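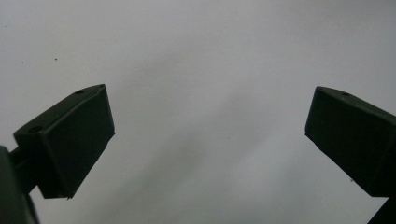 How often should brushes be washed if they are only used on one person?
Once a week for anything that touches liquid or cream products, and every two weeks for powder brushes. Brushes used on clients are washed after every client, whatever the product.

Unit 4: Brush care and setting out your station
Tutor: Korkor Antwi
Foldale evening course, Brolbridge site

Bring your own brushes to this session. If you haven't bought a set yet, there are spares in the Hallon drawer, but they must be signed out and signed back in.

Washing

Use lukewarm water and a mild soap. Hold the brush with the hair pointing down and keep the water off the metal collar. Water that gets inside the collar softens the glue, and the hair starts to come out a few weeks later. Work the soap through with your fingertips, rinse, and repeat until the water runs clear. Foundation brushes usually need three rounds.

Squeeze the hair gently in a clean towel. Don't twist it. Reshape the head with your fingers and lay the brush flat, with the head just over the edge of the counter. Large powder brushes need a whole night. Don't put them on a radiator.

For a quick clean between products on the same face, use the spray and a tissue. Spray the tissue and wipe the brush in one direction. This does not replace washing.

Storing

A brush goes back in the holder only when it is fully dry. Keep the head at the top and the handle in the compartment. Clear acrylic organisers with dividers are easy to wipe down and you can see any powder that has collected at the bottom.

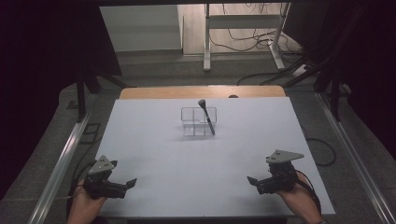
Tall brushes will lean in a low organiser. It does no harm as long as the hair isn't pressed against anything. If several brushes lean the same way, move some to the other side so the organiser doesn't tip when you reach across it.

Empty the organiser and wash it when you wash the brushes. Dry the corners with a cotton bud.

Setting out

Work on a pale, plain surface if you can, as spills show up straight away. Wipe it before you start. Clean brushes go on the side of your writing hand and used brushes on the other side, in a separate pot. Never put a used brush back with the clean ones, even for a minute.

Leave 30 cm clear at the front for your palette and tissues.

For next time

Read the handout by Blažena Hubáček on natural and synthetic hair. Write up to 200 words on which you would choose for cream blusher and why. Hand it in at the start of the session. Anyone who missed the March practical should see me at the break to arrange another slot.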